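2026-04-15

Hatport room, job 2369, laundry corner. Writing this up fast, have to be out by six. Sunita Ambrose in for the first half, me on my own after that.

Carried over from last entry

Still no answer from Rikbridge on the shelf brackets. Emailed again. If nothing by the end of the week go with the ones in the drawer and stop waiting.
Tape measure found (was in the cable bin).
Black table stays where it is for now. Sunita wanted it turned a quarter, we tried it on paper and you lose the walkway to the sink. Left it.
Black top marks like crazy. Every bit of lint shows. Fine for us, we want to see the lint, but wipe it before AND after or the next person gets the blame for yours.

Panels

Wiped down both sides first thing. Plain water, microfiber, then a dry one. Do not use the blue spray, it left streaks last time that took two goes to get off and they only show up when the light is low from one side.

Main question today was the joint. Looked at it close, top to bottom. Faces are smooth and matte, no complaints there. The joint is a thin dark line and it runs straight. Sunita thinks one panel reads a shade lighter than the other. I see it too but can't decide if it's the panel or the light. Shading goes cooler toward the bottom, so probably light. Not chasing it today. If anyone has a spare offcut from the same delivery, hold it against both and write down what you see.

Options for the joint, in the order I'd try them:
Leave it alone.
Felt strip, 11 mm, the white one. Have most of a roll.
Proper cover strip from Pinard. Costs money and a wait, they quoted May.

I vote leave it. Sunita votes felt. Reason for felt is threads: she says a loose towel thread gets in a gap like that and then you pull the towel and the loop comes with it. Fair point. We haven't had it happen. Put it on the list for next time.

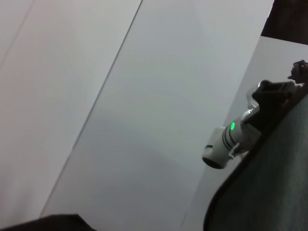 Cloth intake

Bag from Pennington came in mixed again. I've asked them twice now to keep the kitchen stuff apart from the bath stuff and it's still all in together, tea towels balled up inside a bath sheet. Sorted by hand on the table. Took longer than the actual work.

How I sorted, so it's the same next time:
Terry anything, one pile. Don't split by size yet.
Flat weave (tea towels, napkins, the two-tone ones) second pile.
Anything with elastic goes back in the bag. We're not doing elastic on this job.
Anything with a hole bigger than a fingertip, mark the corner with a safety pin, set aside. Do not throw out. Pennington wants them all back even the rags, I checked.

Load limit for the small scale is 2000 g, and it will let you go over with no warning, it just sits there flashing the last reading. Lost ten minutes to that. Weigh in halves. Writing weights on the clipboard sheet not in here, my handwriting in the book is bad enough already.

Tare the basket first. I know. I forgot to, did the whole terry pile, had to do it over.

Also: label everything before it leaves the table. Masking tape and the thick marker. The thin marker goes straight through the tape in a week and then you've got blank labels and a bad mood.

Panels again

Sunita came back from lunch and wanted another look at the gap, so, another look. Went at it with the feeler gauges. Thick one won't start, next one down goes in with a bit of a push, and it's the same story at hand height and knee height. Above that I'd need the step and the step is on loan to the front office. Somebody please get it back.

Things that did come up:
The gap leans a little depending where you stand, which made us both think the panels were off. Put the level on the edge. Edge is fine, it's us.
You can press on either panel near the seam with a flat hand and there's a little give. More than I'd like. Not enough to stop work. Check the feet, I think one of the pads has walked.
Upper part picks up a lot of the ceiling light. Nice for working, bad if you're trying to judge a white towel against it. Use the black table for judging whites. Should be obvious, I still got it wrong twice.

Tried the felt on the back side as a test, just a short piece at knee height. Sticks OK. Peels OK too, no residue after an hour. Leave it on overnight and look in the morning before deciding anything. If it's curled, that's the answer and we do nothing.
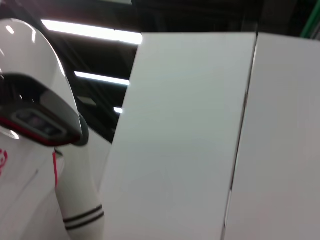

Both panels upright, seam between them.

Spoke to Pinard on the phone after. They'll do the cover strip in white or gray, no sample without an order. Told them we'd think about it. Sunita says gray would look like a mistake. I don't mind gray. Price stays where it was in the last quote if we order before May, after that they won't promise.

Didn't order.

Baskets

Comparing the ones we have so we quit arguing about it. Not a test exactly, just loading and unloading and seeing what annoys us.

Gray one with the round holes: best of them so far. The front rim dips in the middle so you can reach in without your forearm resting on an edge, and the ends come up higher for lifting. Air gets through the little holes, which matters if somebody leaves damp stuff in over a weekend (you know who you are). Bad side is the holes catch fringe. Anything with a fringe or a loose hem, lay it in with the edge toward the middle. Also dust sits in the holes and you need a brush to get it out, cloth just pushes it around.

Orange one: louder to look at, easier to find. Keep it for the "back to Pennington" stuff, then there's no confusion from across the room. Sunita's idea and a good one.

The wire one is going. Snagged a bath sheet again. I have moved it out by the door, please do not bring it back in.

Nesting: fine to nest two together when short of space, but pull them apart before loading the outer one. If you load while nested the cloth gets down between the two and you find it a week later. Found a washcloth that way this afternoon. It was on the missing list for the last batch. Crossed it off, told Pennington, they were nice about it.

Draping over the front. We've been letting the last piece hang over the front rim so it's quick to grab, and I want to keep that but with some kind of rule:
One layer over the rim. If it's folded double there it slides back in as soon as you pull on anything underneath.
Hang it at the dip, since the ends are too high and it just pulls itself out.
Don't let it hang far enough to touch the table. Picks up lint off the black top, see above.
Thin flat weave slips. Terry grips the rim and stays put.
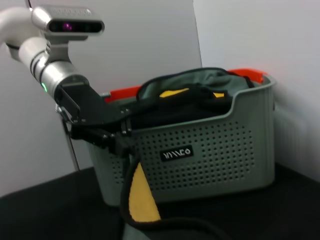
Then refilling. Fill the ends first and the middle last. If you pile it in the middle it makes a hump and the top pieces roll off toward you. I've been dropping things in from too high too, set them in, it's the same amount of time and you don't get the sleeves-in-a-knot thing. (No sleeves on this job but you get it.)

Pushed both ends of the gray one to see if it travels on the table. It does, a bit, when it's light. Heavier and it stays. Could put a strip of the rubber shelf liner under it. There's a piece in the second drawer, cut it smaller than the base so it doesn't stick out and catch crumbs. Haven't done it yet. Somebody do it if you're bored.

Folding, short note

Thirds for terry, halves then halves again for flat weave. Matches what Pennington does at their end so they don't have to refold. Last batch we did quarters on everything and they refolded the lot, which they mentioned. More than once.

Smooth from the center out. Check the corners before the last fold, it's too late after. If a hem is puckered don't try and hide it inside the fold, leave it on the outside and pin it so they can see.

Stack with folded edge to the front. Stack no higher than the basket end or it leans.

Lint count: skipped. Ran out of time and the roller's empty. Refills are on the shelf over the sink, behind the coffee filters for some reason.

Money

Receipt for masking tape and the brush is clipped inside the back cover. Sunita paid, 11 dollars even, pay her back out of the job 2369 envelope. I wrote IOU on the envelope but the envelope is also where the spare key is so don't take the whole thing home.

End of day state

Table wiped.
Gray basket left out. Wire one by the door.
Terry pile weighed, done twice, second set of numbers is the good one. First set crossed out on the clipboard sheet.
Flat weave sorted but NOT weighed.
Felt test piece on the back side, knee height. Don't pick at it.
Phone charger on the windowsill is mine.

Next

Weigh flat weave, in halves, tare first.
Look at the felt. Curled or not, write it here.
Check the pads under the panel feet, shim if needed. Need the step back for the top end.
Offcut against both panels for the shade thing.
Shelf liner under the gray basket.
Ask Pennington a third time about separate bags. Maybe send them two bags with the names already on, that might do it.
Chase Rikbridge or give up on Rikbridge.
Buy thick markers, last one's going squeaky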